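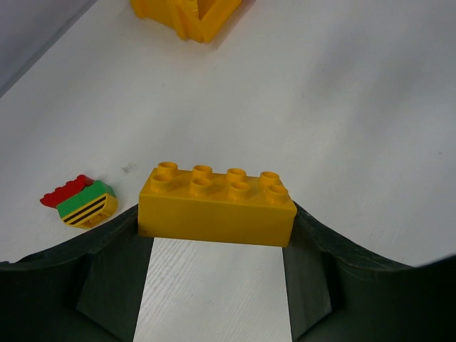

A yellow two-by-four, with a striped piece on the table to its left.

The Plilley Toy Library has been lending out toddler-size building bricks for four years. It runs out of a former shoe repair shop on Marchetti Street and has 3,000 bricks in circulation at any time, packed in cloth bags and signed out like books. The woman who started it worked in a hospital supply room before that. She agreed to talk on a Tuesday morning before opening, as long as she could keep sorting.

She started with her own children's bricks. They had outgrown them, and she couldn't find anyone on her street who wanted the whole lot. "People wanted a few. They didn't want a whole closet full. So I thought, fine, take a few, and bring them back when you're done." The first bags were pillowcases with a luggage tag tied on.

The library now has 100 member families. Most have a child between one and four. A bag goes out for two weeks and can be renewed once if no one is waiting for it. She doesn't charge late fees. "I tried it for one winter. People who were late got embarrassed and stayed away, and then I was out the bag and the family too."

I asked what goes into a bag. She said it took her a long time to get that right. In the beginning she put in a bit of everything, and parents told her the children dumped the bag, looked at it and walked off. Now each bag is mostly plain bricks, with a few special pieces. The special pieces are the ones with a pattern or a shape to them, like black stripes on yellow, or the pretend food.

"The food is what they carry around the house," she said. "It's what turns up in coat pockets. If a bag comes back one piece short, I already know what kind of piece to ask for."

The plain ones do most of the work. She is firm about the two-by-four, the long brick with eight studs on top. A child who is just starting can get a whole hand around it, and it will hold on to the brick underneath even if it is put down crooked. The small squares are harder. She keeps those to a handful in the starter bags and puts more in the bags for three-year-olds.

She also has opinions about color. Yellow goes missing less than red. She doesn't know why and has stopped guessing. Green gets left under furniture, or at least that is what parents say when they bring it back a month later with lint on it.

Every brick gets looked at when it comes home. She runs a thumb along the edges and over the studs, feeling for cracks and tooth marks. Scuffs don't bother her. "A scuff is fine. It's a toy, somebody played with it. What I'm looking for is a sharp spot." Bricks that fail go in a coffee can by the door, and when the can is full she takes it to the recycling drop-off in Hovau, where they accept hard plastic.

Stickers are her main complaint. She soaks the brick overnight in warm water with a little dish soap, then rubs off what is left with cooking oil and a rag. Crayon comes off the same way. Permanent marker usually stays, and those bricks go back in the bag anyway.

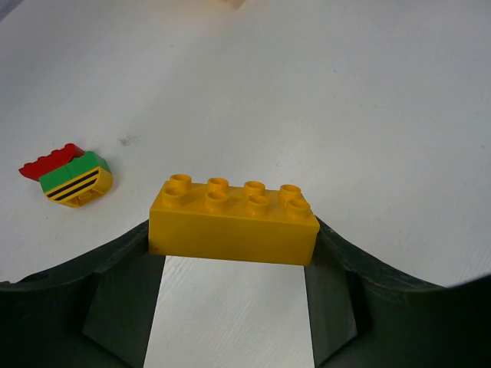 Sorting and washing

The sorting system is simple because it has to be done by whoever is there. Bricks that are stuck together get pulled apart first. That is the slow part, and she says most people skip it. A stack that goes through the wash in one piece comes out with water trapped inside the joints, and two days later it smells.

After that come the bins. There is one for yellow, one for red and one for green, and they stand in that order from left to right. Blue bricks were dropped a couple of years ago. The blue ones she had were from a different maker and didn't grip well with the rest. "I gave the blue to a preschool in Nitar. They only had that brand, so it worked for them."

Mixed-up stacks are her favorite thing to get back. She showed me how she takes them apart, with a twist at one corner and no pulling. Children often build the same thing over and over, and she has learned to recognize a few regular borrowers by what they leave joined together. One boy always puts a green piece between a red and a yellow. She has never met him. His grandmother does the returning.

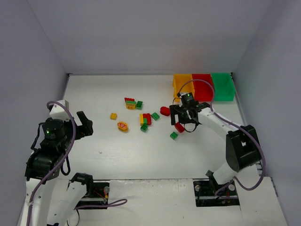 She doesn't sort by size at all. She tried for a few months, with a separate tub for squares, and found that it doubled the time and that families didn't notice. Color is fast. You can do it while talking, she said, and she had been doing it the whole time we were talking. Whatever is left over at the end, the food and the printed pieces, goes into a shoebox and gets handed out one or two to a bag.

Washing is done on Thursdays in mesh laundry bags, on the top rack of an ordinary dishwasher, with no heated dry. The bricks then sit stud side down on towels overnight. She is particular about that. The studs on hers are hollow and hold water like little cups if you leave them facing up.

I asked whether she would ever add other toys. She gets offered puzzles every week and says no to all of them. "With a puzzle, you lose one piece and the thing is spoiled. You lose one brick and you've got a bag with one less brick." She might take wooden blocks if someone gave her enough for ten bags, but they can't go in the dishwasher, and she would need another shelf.

The part she would change is the table. It is white, and she likes that for spotting small pieces, but it is a few inches too low and her back hurts by noon. A neighbor has offered to put longer legs on it – she keeps putting him off, as she would have to clear it first.

The library is open weekday mornings and the first Saturday of the month. New members need to bring something with their address on it. Bags can be returned through the hatch at any hour, though she asks that people tie the top.

Comments (4)

mom_of_twins_plus_one
We've been members for a year. Can confirm about the food pieces. We found a slice of fruit in the car seat last week and it's going back Saturday, sorry!!

gardengate
Does the no heated dry rule matter? I've been running mine on the normal cycle and they look okay to me.

Hal in Hovau
gardengate – mine warped a little on the bottom rack with heat on. Top rack was fine. They still fit together but you have to push.

rrose
Is there a waiting list right now? The phone just rings.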